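About Virach

Hi, I'm Igor Kolář, and I started Virach because I hate wiping tables. Well, that and because everybody at my last job kept telling me robots would be doing it for us in a couple of years (they weren't, and my kitchen was proof).

We're a small outfit and we work on one question: can a machine do ordinary chores yet? I mean the boring stuff, like clearing a desk, folding a rag, or putting the screws back in the right bin at the end of a shift. Some of it, yes! A lot of it, not in any way you'd want to pay for.

Most of our days go into chores at table height. We do the job with hand-held grippers first, over and over, and the recordings from that are what our robots learn from. A cloth is still my favorite test. It has no fixed shape, it bunches up, and it slides under things the minute you stop paying attention. Put a plant and a bottle on the same table and you've got a pretty decent exam for any machine. 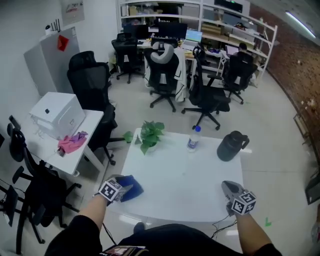 Ľudovít Slanina wrote to us that his shop floor would happily take a slow robot over a clever one, as long as it didn't need a person standing next to it all day. I've thought about that letter a lot. He's right, and it changed what we measure. We used to brag about speed. Now we write down every time somebody has to step in and help.

So where are we? In July we ran 1,431 wiping attempts on our own robot, and it got through 700 of them without any help. That's under half, and I'm still proud of it! Folding is worse. Carrying small parts from one bin to another is much better, and it's the one job we've put in front of customers so far. Juswood has 2 of our machines sorting dowels, and Jarnero is trying one out in its packing room.

We don't sell anything for the home yet, so please don't send a deposit (people have tried, bless them). If you run a shop and have a dull, repetitive job you'd like us to look at, write and tell me what it is and how often it gets done. A short phone video helps a ton. I read all of those myself, usually with coffee, before I have to go wipe the kitchen table.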